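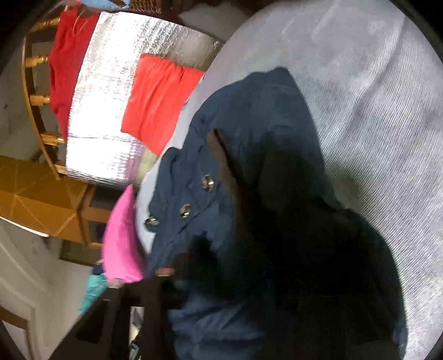 962 words

In October I put away the winter clothes. I do it each year in the same place, on the bed, with the grey cover pulled as straight as I can get it. The table in our kitchen is too small for a jacket with two arms, and the floor is the floor.

My first winter in Hultham I did not put anything away. I had come from a place where there is one kind of weather, and one kind of clothes for it, and they stay on the same hook until they fall apart. So when it became warm I left the jacket on the hook behind the door, and it hung there through the whole summer, and in the next May I found small holes in the cuff and a smell I could not describe to my wife over the telephone. I threw it away. It had cost me a week of work at Garon, when I was still on the night shift there.

Since then I have a method. It is not a very clever method but it is mine.

First I empty all pockets. I mean also the inside one, which I always forget. This year I found a bus ticket, a throat lolly without its paper, and 20 dollars which I had accused my son of taking in July. I gave him the 20 dollars. He said he wanted interest.

Then I do the fasteners, and this takes me the longest time. I open and close every one. I press each snap until I hear it, and I look for the ones which have become loose, because a snap that is only a little loose in October will be lost in June on the platform at the station, in the wind. Metal ones I wipe with a dry cloth. If they have begun to go green I use some white vinegar on a cotton bud and then plain water, and I keep the cloth underneath dry with a piece of paper towel. I learned this from Obadia Sang, who had the locker beside mine at Garon and who looked after his work jacket better than most people look after their car. He wore it for 17 years. When he retired he offered it to me, but he is a much bigger man and I would have needed a second person inside.

The zips come next. My father used to rub a candle along the teeth, and I still do it like this, with a white candle, never a coloured one. You go up one side and down the other side, then you run the zip five or six times. There are wax sprays in the shop for this purpose. I have tried one and it left a shine on the fabric, and I went back to the candle.

The washing I have changed my mind about. For a long time I believed a puffer jacket must not be washed, only aired. My wife believed the opposite. We had this discussion for several years in two languages. Finally I asked the lady at Pelupessy, the dry cleaner on the corner, and she said the label inside will tell you and that most people never read it. I read it. I could wash it, on cool, with very little liquid, and nothing else in the machine. My wife was very polite about it.

What they do not write on the label is how long it takes to dry. You think it is ready and then you squeeze the thick part near the collar and there is still a cold lump. I turn it, I shake it, I pull the lumps apart with my fingers through the cloth, and I leave it another day. Then I lay it on the bed for one last look before I fold it.

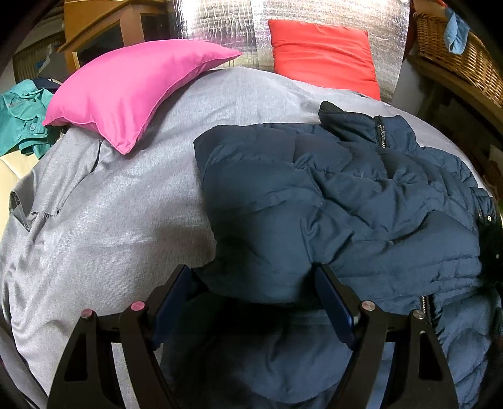
The navy puffer and the two loud pillows.

The pillows are my daughter's choice. She said that a grey bed makes her feel she is visiting somebody in hospital, so she came home from the market with a pink one and a red one (she says orange, we do not agree). I put them up at the head end when I need the space. I must admit that I look for them now when I walk into the room.

Folding a puffer is a small fight. I close the zip to the top, lay the front down, bring the sleeves to the back, and roll from the bottom to the collar, slowly, so that the air has time to leave. I do not use the vacuum bags any more. We used them one summer when we stayed in the cabin at Lake Aner, and it is true that everything became flat like a biscuit, but in winter the jacket stayed flat as well, and I walked around cold and looked thin. Now I put it in an old cotton pillowcase, on the high shelf, with nothing heavy on top.

For the moths I use cedar blocks. You must sand them a little each year or the smell goes away. I bought a bag of them some time ago and I still have many. Lavender also works, people tell me, but then for the first week of winter I smell like my aunt.

The other things go faster. The wool jumpers I fold in three and put in the drawer under the bed. Scarves in the same drawer. One glove is missing and I keep the other one, as I do every year, in case. This makes three single gloves, all for the left hand.

On a piece of masking tape I write what is in the pillowcase and stick it to the outside. My son asks why I do this when there is only one pillowcase on the shelf. But by May I will not remember, and it will be dark at five in the afternoon, and I will want to read NAVY JACKET, CLEAN, ZIP WAXED in my own handwriting.

Next I have to do the boots. I have been putting off the boots.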